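Shop signs on Flaston Road: what letters and colours do people remember?
Project report, second draft. Murali Subramaniam and Lacey Birkett

We wanted to know if colour helps people remember a shop name. Flaston Road is good for this, lots of small shops, most signs hand painted. Walked the whole length twice in February. Noted lettering, main colour, height of letters. Got 178 people to fill in the sheet, outside the bakery mostly.

Method. Each person read a list of sign names, half in black, half in colour. Chat for a bit, then write down what you remember. Very simple. Two sheets were unreadable so we left them out.

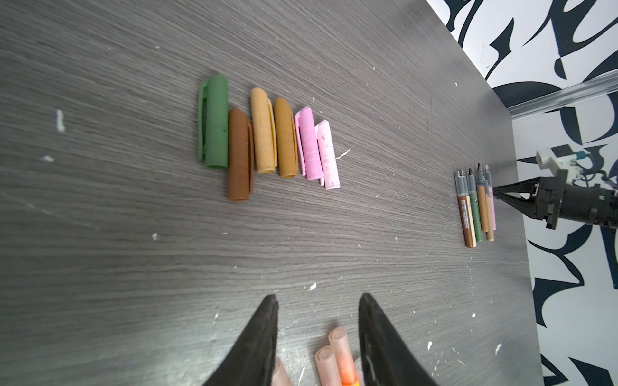

Fig. 1. Marker caps, green to pinks.

Results so far. Coloured names did better, but not by much. Short names beat everything. Nadar was remembered by nearly everyone, black or coloured. Tanance did badly, people wrote Tenants or Tandoor. Drasomel somewhere in the middle, spelt every way possible. Pink lettering did well with younger people, brown did badly with everbody. 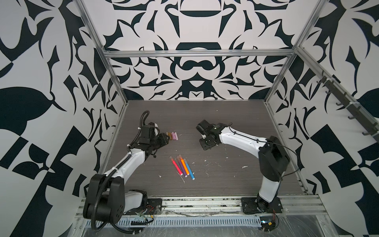 Thenmozhi Warrier thought the length of the name was doing most of the work, and that we should have matched short with short before saying anything about colour. Fair point. We re-sorted the sheets by length and the gap got smaller. Still there though.

Problems: light was poor by 4pm, some people read over each others shoulders, and our list order never changed. Should of shuffled it. Printing came out of the 800 pages we're allowed, so no second round. 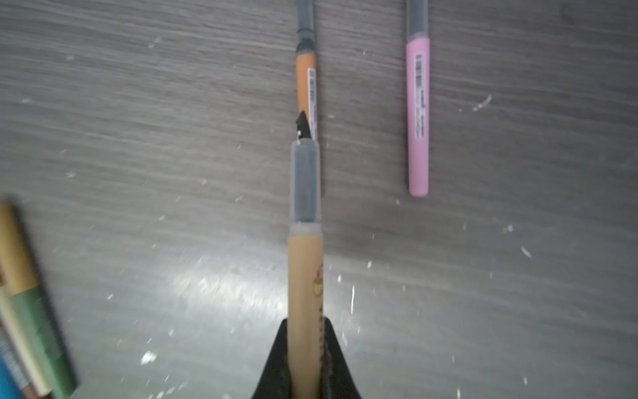 Does a sign need colour to be remembered? A short name matters more, going by our sheets, and colour adds a little on top.

Still to do: graph for age groups, check spelling of street names, thank Stepan Levchenko for the old shop list.

Contact: Aravind Arumugam, project office | © Flaston Road sign project | Back to top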